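Come teach our robot arm to pick stuff up: helpers wanted for the Cirkadik student project

I'm Dalibor Ševčík, I run the robotics club this year, and I need people. Students, parents, somebody's bored older brother, I'm not picky! 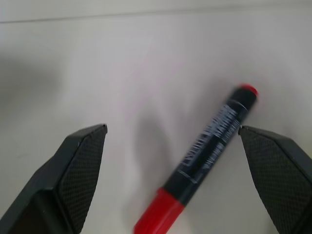 So, the project. Cirkadik is our club's entry for the Kohlhase Cup, which is a manipulation contest for school and community teams. Your arm gets a table, a bunch of everyday objects and a clock. It has to grab each thing and put it where it belongs, and you don't get to touch the controls while it's running. Our arm learns by copying people. A person steers it through the job over and over, we record everything the arm does and sees, and then we train on the recordings overnight and find out in the morning if it learned anything (or if it learned to shove things off the table, which was most of November).

We've set ourselves a goal of 1,000 good recordings for markers and pens and another 1,000 for everything else: spoons, blocks, tape rolls, the little boxes. We have 2,969 attempts on the drive already, which sounds like we should be done and on vacation, but most of the early ones are no good. We moved the table, then we changed the finger pads, then somebody (me) saved two weeks of sessions with the wrong settings. So we're starting the count over, and I'd like it done properly this time.

I'm looking for 5 people to come in after school and drive the arm. You sit at the desk, you hold the controller, you pick the thing up, you set it down, you reset, you go again. It's a little like a claw machine except you win a lot more. Most people get the hang of it in one afternoon. Markers are harder than you'd think, by the way! They roll, and if you come in crooked you just nudge them across the table and have to chase them.

What I'd like from you:

You can make it twice a week, between 3:30 and 5:30 p.m. If you need to leave early, fine, just tell me before we start.

You're 13 or older. Under 18, I need the permission form signed before your first session.

You don't mind doing the same thing a lot of times. Music is allowed, and we fight over the playlist.

You'll write down the bad runs too. A dropped marker that gets labeled as a good pick hurts us way more than a dropped marker.

No coding needed. If you do code, or want to start, come talk to me anyway, because our labeling script is held together with tape and I would love some company in there. Same goes for anyone who likes CAD. We're on our third set of fingers and I already have opinions about the fourth.

Pay: it's a club, so there isn't any, sorry. Students can log service hours and I'll sign the sheet. There are snacks, Jukmont lets us use their workshop for free, and anyone who finishes the whole run of sessions can travel with the team to the contest if they want to. You'd be in the pit with us, fixing things in a panic. It's great.

To sign up, put your name on the sheet by the workshop door, or send a message through the club page with "Trandura" in the subject line (that's the name of the arm, long story). Tell me which afternoons work and whether you're left-handed. We have a controller for that, too.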